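Weststead Computer Repair Club: your questions

What is the club, exactly?

We're a bunch of people in Weststead who like mending old computers and giving them another few years of life. You bring a machine that's poorly, or just slow, or one you've always wanted to see inside, and you sit down at a table with somebody who has done it before. Then you do the work yourself, with help. It is brilliant fun and we can't recommend it enough.

Do I need to know anything first?

No! Plenty of members had never held a screwdriver near a computer before their first evening. If you can tell us what it does wrong (or what it used to do and doesn't any more) we can start from there. Write down any error message word for word, even if it looks like nonsense.

When do you meet?

Doors open at 6pm and we pack up at 9pm. We meet every fortnight apart from July, when the hall is taken over by the flower show. The next few dates are on the noticeboard page.

How much does it cost?

£2 on the door, which includes tea and usually cake. Parts are extra and you pay what we paid. Under-16s come in free with an adult.

What can I bring?

Desktops, laptops, all-in-ones, old games consoles if you're feeling brave. Bring the power lead too, please, even if you're sure we'll have one. Laptop chargers especially! There are more kinds of laptop plug than there are birds in the garden, and the one you need is always at home behind the sofa.

Please don't bring microwaves, old tube televisions or anything with a swollen battery. If your laptop's case has started to bulge or the trackpad is lifting, switch it off, leave it off the charger and ring the council recycling line.

My computer is ten years old. Is it worth bothering?

Very often, yes. If it still has a spinning hard drive, swapping that for a solid state one makes such a difference that people laugh out loud when it starts up. More memory helps as well, up to a point. We had a Cairns desktop in last winter that its owner had been using as a plant stand, and it now does all her family history research.

Where we'd say no is when the main board has failed and a replacement costs more than a decent second-hand machine. We'll tell you straight, and we can help you rescue your files.

Will I lose my photos?

Back up before you come if you possibly can. If the machine won't start, tell us at the table and we'll look at getting your files off before anything else is touched. We do lend out a couple of drives for the evening, but you'll need to take your own copy home.

Can I build a computer from scratch with you?

Yes, and please do, it's the best evening of the lot. Have a chat with us before you buy anything. The usual trap is a processor that doesn't fit the socket on the board, closely followed by a graphics card that's too long for the case. You don't need to spend a fortune either: a good everyday machine can be put together for £200 with some used parts, and it'll be easy to repair later.

What tools should I get?

A medium crosshead screwdriver with a magnetic tip will do most desktops. For laptops you'll want a set of tiny bits and a plastic prying tool. I'm very fond of my Jitow set, which lives in a tin with a lid that actually stays shut, but any set with decent steel will do. A muffin tray is marvellous for screws.

How do I work safely inside a desktop?

Switch off at the wall, pull the lead out, then hold the power button in for 5 seconds to drain what's left. Lay the case on its side with the open side up so that nothing dangles and you can see what you're doing. Touch bare metal on the case before you pick up any part, and hold boards by their edges.
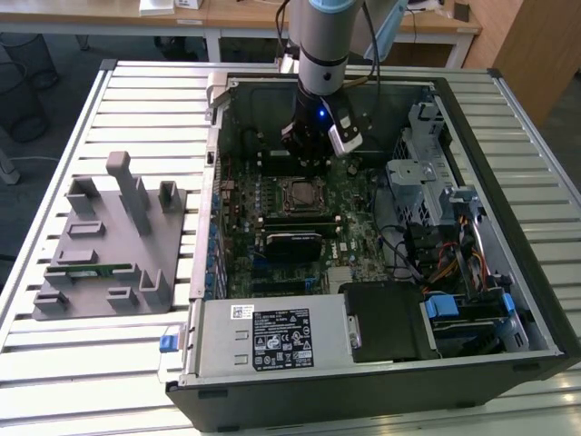 Leave the power supply shut. It's the metal box the mains lead plugs into, and it can hold a nasty charge long after you've unplugged it. We swap them whole and never open them.

Take a photo on your phone before you unplug any cable. Then another one. The little wires for the power button and front lights are the ones everybody forgets, and the writing beside the pins is minute.

How often should I clean out the dust?

Once a year is fine for most homes, twice if you have a dog. Use short bursts of air and hold the fan blades still with a finger while you do it. Go outside if you can, you'll be amazed at what comes out.

My memory won't click in. What am I doing wrong?

Probably nothing, it just needs a firmer push than feels polite. Check that the notch lines up, open the clips, and press evenly at both ends.

Can I donate an old machine?

We'd love it! We take anything that's complete. Drives are wiped before a machine goes to its new home, and you can stay and watch if you like. Gorkico, on the trading estate, collects whatever we can't use.

Is the hall accessible?

There's a ramp at the side door and the tables are all on the ground floor. Parking is behind the hall, and the gate sticks, so give it a shove.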